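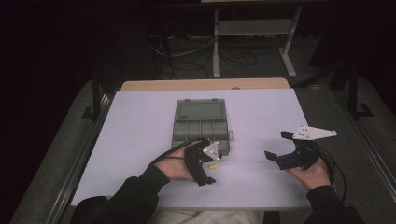
18 November 2025
Posted by bench 2, Prorcombe workshop
3 comments · 0 shares

Budget stuff before I forget. Need numbers in by Friday.

Handheld grippers: have one pair in use, want a second pair so two people can record at once. Ostrowski quote is 292 each, cables extra (of course). Clotport cheaper on paper but min order 11, no way. Go Ostrowski unless someone objects.

Fingertips - wear item, should be its own line. We forgot this in September and it came out of consumables. 4 spare sets.

Cables. The coiled ones stay out of the way better than the straight ones when you reach across the board. Ask if they do a longer coil. Also want cable trays for the floor, its a mess back there behind the table.

Small parts: foam plugs, more organizer boxes w/ lids. Cheap, just buy. Get the boxes with the tab latch again so the lid task stays comparable.

Arm: Ileo still at 1108 for the mount kit only, arm not included!! Asked for the full price twice. Not putting it in until they anwser. Could push to next round, the handheld work doesn't depend on it.

Second table? Would need another board in the same color and a rail frame. Measure the gap by the wall first.

To do
- chase Ileo
- ask Ostrowski re lead time + long coil
- split fingertips out in the sheet

Last updated: same day, 4:40 pm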